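Aus dem Newsletter der Bürogemeinschaft Urnari, 10. August 2025

Das Regal und die Farbe

Wer eine Wand streicht, bekommt Meinungen. Wer ein Möbelstück in einer deutlichen Farbe aufstellt, bekommt Post. Seit der letzten Ausgabe, in der ich an dieser Stelle beiläufig fragte, ob es in Arbeitsräumen eigentlich immer Lichtgrau sein muss, sind 147 Zuschriften eingegangen. Zum Vergleich: Auf die Frage nach der neuen Heizungsregelung kamen 2, und eine davon war eine Abwesenheitsnotiz.

Die Fronten sind schnell beschrieben. Auf der einen Seite stehen die Freunde der Zurückhaltung. Grau beruhige, Grau altere würdevoll, auf Grau sehe man den Kaffee nicht (das stimmt nicht, ich habe es im letzten Winter ausführlich getestet). Auf der anderen Seite stehen Leute wie Estíbaliz Quintana, die bei Goicoechea Räume einrichtet und mir am Telefon erklärte, ein Büro ohne eine einzige kräftige Farbe sei ein Wartezimmer mit WLAN. Sie empfiehlt Gelb. Ein Stück pro Raum, und zwar ein großes. Der Rest dürfe so langweilig bleiben, wie die Hausverwaltung es wünscht. 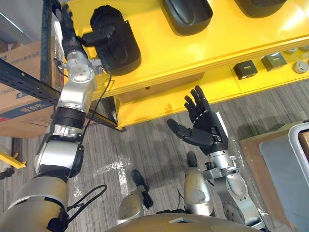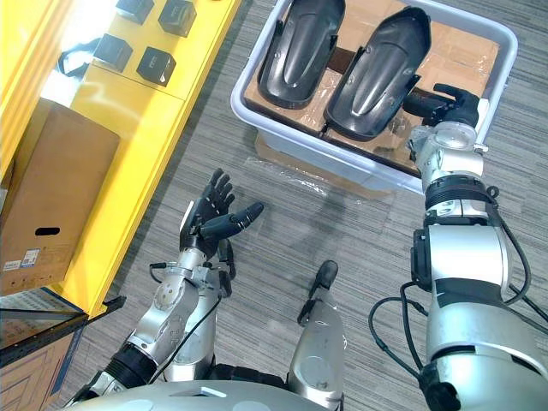 Leuchtend gelbes Regal

Was die Befürworter gern verschweigen: Gelb verzeiht wenig. Ein weißes Regal wird mit den Jahren von allein gelblich, ein gelbes Regal wird mit den Jahren irgendetwas, wofür es beim Farbenhändler keinen Namen gibt. Die Firma Zistham führt in ihrem Katalog 20 Gelbtöne, von denen ich im Laden vier auseinanderhalten konnte und zu Hause keinen mehr. Ich habe mich dann für das Muster entschieden, das obenauf lag, und behaupte seither, es sei eine Frage des Lichts gewesen.

Auch das Sortieren wird durch Farbe nicht besser. In einem auffälligen Regal steht die Unordnung eben auf einer Bühne. Bei Trenine, zwei Stockwerke über uns, hat man deshalb die Regel eingeführt, dass jedes Fach bis zu ein Drittel leer bleiben muss. »Bis zu« war ein Tippfehler — gemeint war »mindestens« —, aber die Kollegen nehmen den Wortlaut sehr ernst und füllen seitdem jedes Fach bis an den Rand.

Wir selbst werden im September abstimmen, was aus dem Flur wird. Zur Wahl stehen Lichtgrau, Gelb und der Vorschlag aus dem zweiten Stock, erst einmal die Kartons wegzuräumen. Stimmzettel liegen ab Monatsanfang in der Teeküche, bitte nur einen pro Person und bitte nicht wieder als Untersetzer verwenden. Farbmuster hängen neben dem Kopierer. Wer weitere mitbringt, schreibt bitte die Nummer hinten drauf.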